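My second season of keeping score

The new scorebook came in the mail in March, and I have already filled the first pages with pencil.
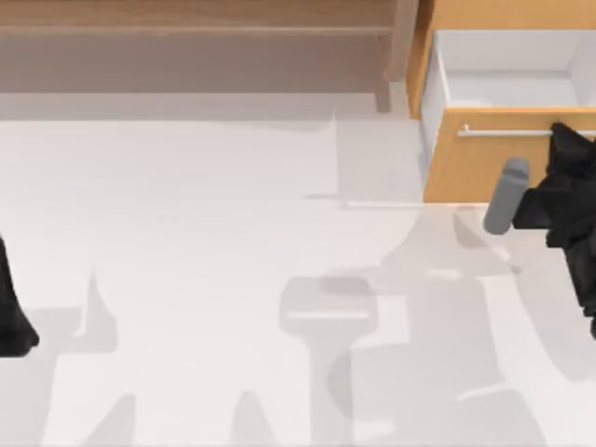 Hrefna Brøndum wrote to me after my last post that I should stop using a pencil. A scorekeeper who can erase, she says, will erase too much, and then at the end of the season the book does not agree with the umpire's card. She has kept score for the softball side in Humer for a long time and I respect her opinion. But I am still with the pencil. Last year I made mistakes on almost every page, and I prefer a clean mistake to a dirty one.

For those who are new to this blog: I grew up in a country where people do not play baseball. I came to Bedirville for work, my son wanted to join the youth team, and at the first meeting the coach asked if some parent could keep the book. I raised my hand and thought it was about writing down who won.

The first game I did was 11 innings of my life, although it lasted only six. I did not know that the catcher is number 2 and the shortstop is number 6. I wrote the numbers from the shirts. So when Florencio Arrieta, our coach, opened the book in the evening to see who had made the errors, he found that a ground ball went from player 51 to player 59, and we did not even have a 59. It was the first base of the other team. He was very polite.

What helped me was to listen to games on the radio at home, with a blank page in front of me. On television I look at the people and forget to write. With the radio you have only the words, and you must put them in the little squares quickly. Fly ball to center, F8. Ground ball to third and the throw to first, 5-3. After some weeks my hand knew it before my head.

The part I still find difficult is the decision between a hit and an error. In youth games the ball goes through many legs, and behind the fence there is always a grandfather who has a strong view. My rule is the one Bethel Kumsa gave me: ordinary effort for a player of this age, and decide before you look at the parents. I try. In the game against Sárközi Park I changed one from error to hit in the next inning, and yes, Hrefna, I used the eraser.

A backward K for a strikeout without a swing is my favorite sign. It took me half a season to draw it without thinking, and now I sometimes write it backward also when the boy did swing — then I must correct it again.

This year we have more pitchers and a stricter pitch count, so I keep a separate column for it, with small marks in groups of five. Between innings I compare with the scorekeeper of the visitors. If we are different by one or two, we talk. If we are different by more, we call the umpire and all three of us look at our papers for a while.

The next home game starts at 5:30, on the lower field if the grass is dry. I will sit behind the backstop with two pencils.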